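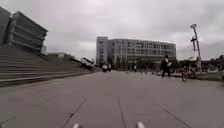
Outdoor Robots Working Group
Minutes, December 2020

In the chair: Stefaniia Horobets
Also represented: Plimasden, Lammers, Flitura (by phone, mostly)

1. Previous minutes
Approved once the word "rampage" had been changed to "detour."

2. Plaza rules, draft 9
The chair read out the rule on people crossing. The robot yields to anyone on foot, whichever way they are going and however little they are looking. Lammers asked if the robot might signal its intentions with a tone. The tone was played. The proposal was withdrawn.
Agreed: rule stands, no tone.

3. Bicycles
Flitura wanted parked bicycles and moving bicycles treated separately. Plimasden pointed out that one becomes the other quickly. After 23 minutes it was agreed that every bicycle counts as moving until it has been proved otherwise, and that the robot is not the one to prove it.

4. Steps
The robot keeps clear of the edge of any flight of steps, up or down. The clearance in the draft is 245 cm. Lammers called this timid. The chair asked if Lammers would be paying for the next chassis. Clearance stays.

5. Vehicles on the paving
A stopped vehicle is to be passed at walking pace or not at all. Grikthorpe rules already say this in 88 words; ours will say it in fewer.
Action: Horobets to cut.

6. Logging
Every manual stop gets a written reason. "Felt wrong" is accepted. "See above" is not.
Action: Flitura to fix the form, which at present has no box for the reason.

7. Any other business
Plimasden asked who holds the spare stop button. Carried over to January.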